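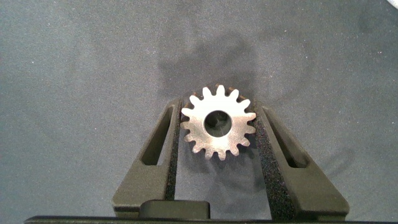
Stikcombe > Bench Log > Gripper Faults

February, 6:40 a.m.

Came in to find cell 2 stopped again. The log had one line in it: grip width out of range, cycle 276. The part was on the floor under the bench, no visible damage. I put it in the reject bin anyway.

This is the same fault as last week, when I blamed the foam. The foam on these fingers compresses over a shift and takes a while to come back, so the measured width at contact creeps down. I had the lower limit set tight. I opened it up and the fault went away for two days, which I took for a fix. It was only a delay.

Today I ran the small spur gear by hand, one pick at a time, at 7 percent speed. Grip on the teeth, lift, hold, set down. With the teeth as the contact surface, the width depends on how the gear is turned when the fingers close. Tip against foam on both sides gives one number, tip against gap gives a smaller one. The foam hides most of the difference when it is fresh and less of it when it is tired. So there are two effects and I had been tuning for one.

That explains the alarm but not the drop. The controller should hold force when it faults. It did not. On a width fault the Hornari driver goes to its safe state, and safe state in the version we have means motor off. No brake on this gripper. The fingers relax and the part goes wherever it goes. A gear this small is a nuisance. The Ernau housings run on the same driver in cell 4, and one of those could break a foot.

I tested it on purpose at 11, guard closed, nothing under the arm but the mat. Forced the fault by setting the limit wrong. Part released every time, around half a second after the alarm. Then I pulled the manual. Page 765 of the combined PDF, in a table note: holding on fault is a parameter, off by default. I have read that table before and did not stop on the note.

Changes made:
Hold on fault set to on, cell 2 and cell 4.
Lower width limit left where it is for now.
Cell 4 locked out until the hold is proven with a full-weight housing.

Holding on fault has its own problem – a hand caught in the fingers stays caught. Force is low on cell 2 and I can pull my glove out. I have not tried it on cell 4 and will not until there is a release button within reach of the guard door. Wrote to Assefa for the part number. No reply by the time I left.

Foam pads to be replaced tomorrow, both fingers, old ones kept and labeled.

Print this page | E-mail this page
Shares: 7 | Comments: 0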